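We use cookies to remember your reading settings. Accept all | Manage choices

How Does a Picnic Basket Work?

Weaving, bending and packing, all explained!

9 January 2026

A picnic basket looks simple. It has no screws you can see from far away, no batteries and no buttons. But a basket is one of the cleverest things people have ever figured out how to make, and people have been making them for thousands and thousands of years. There were baskets before there were wheels!

So how do you turn a pile of skinny sticks into a box strong enough to carry lunch for the whole family? Let's find out.

What is wicker?

Lots of people think wicker is a kind of plant. It's the name for a way of making things. If you weave bendy stems or strips into something stiff, you have made wicker. Chairs can be wicker, and so can cradles, dog beds and even the part of a hot air balloon that people stand in.

The stems can come from different plants. Willow is a favorite because it grows fast and its young branches are long and thin. Rattan is another one. It's a climbing palm from warm forests, and it can grow longer than a bus! Some baskets today are even woven from paper or plastic that has been twisted to look like a plant.

Getting the sticks ready

A dry willow stick snaps if you bend it hard. Try it with a dry twig from the yard. Crack! Now soak another twig in water for a long time and try again. It may bend much farther before it breaks, because water makes the plant fibers softer.

Basket makers do the same thing. They soak their willow until it is bendy, weave it while it is still damp, and then let the whole basket dry. As it dries it gets stiff again, and it keeps its new shape. The sticks are stuck in a hug!

Over, under, over, under

Every woven basket has two kinds of sticks. The stakes are the strong ones that stand up like fence posts. The weavers are the thinner ones that travel in and out between the stakes. A weaver goes in front of one stake, behind the next one, in front of the next one, all the way along. On the next row it does the opposite.

Each stick presses on its neighbors, and all that pressing holds everything together without glue. When you put something heavy inside, the push gets shared out among lots of sticks, so no single stick has to do all the work.

Try it with paper

You need 2 sheets of colored paper, scissors and a little tape.

Cut one sheet into 6 long strips and lay them side by side. Tape down the top ends so they don't wander off. Cut the other sheet into strips too. Now slide one strip across, going over, under, over, under. Push it up snug against the tape. With the next strip, start under instead of over.

When you're done, pick up your paper mat and give it a gentle pull from both sides. Does it feel stronger than one loose strip? Now try leaving big gaps between the strips and see what changes.

What goes on the inside?

A plain basket is one big open space, and that's great for apples or laundry. A picnic is trickier. You might have a jar of pickles, a soft loaf of bread and a bag of peaches all going on the same bumpy trip. If everything slides around, the pickles win and the peaches lose.

That's why some picnic baskets have a divider, a little wall across the middle. It can be woven just like the sides. Hard, heavy things go on one side and squashy things go on the other. If you only fill one side, the divider helps keep those things from tumbling over into the empty half.

Then there's the lid. A hinged lid swings up when you want a sandwich and comes down to keep leaves and curious bugs out (mostly!). Some lids have a hole near the edge that makes a place for your fingers.

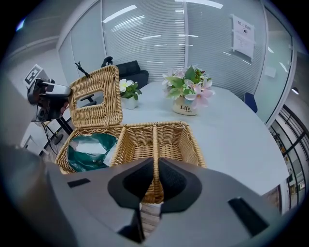 Wurine: We have one with a wall in the middle too, and my brother and I each get a side. I put grapes in mine and he put in rocks. The basket was very heavy but it did not break!

How to pack like a pro

Start with the heavy things, and put them at the bottom. Bottles, jars and boxes of food belong there. Next come medium things like oranges. Bread, chips and berries ride on top. Napkins are great for filling small gaps.

If you packed both sides, lift the basket a tiny bit and see if it tips. Is one side dragging down? Move something across and try again. You're balancing it, just like a seesaw.

Bring an extra bag for your trash, and when you get home, shake out the crumbs. A wicker basket has lots of tiny hiding places between its strands, and crumbs love every one of them. Wipe it with a damp cloth and leave the lid open so air can get in. A basket shut away damp can grow mold. Yuck!

Words to know

Stake: a strong stick that stands up in a basket.
Weaver: a bendy stick that goes in and out between the stakes.
Hinge: a part that lets a lid or a door swing.

More to read

Why Do Sandwiches Get Soggy?
How a Zipper Zips
What Lives Under a Picnic Blanket?
Knots You Can Tie in April Rain

Comments (2)

Idham: I made the paper mat and then I made another one for my cat. She sat on it right away.

Stan: Can you do one on bird nests next? Do birds go over and under too?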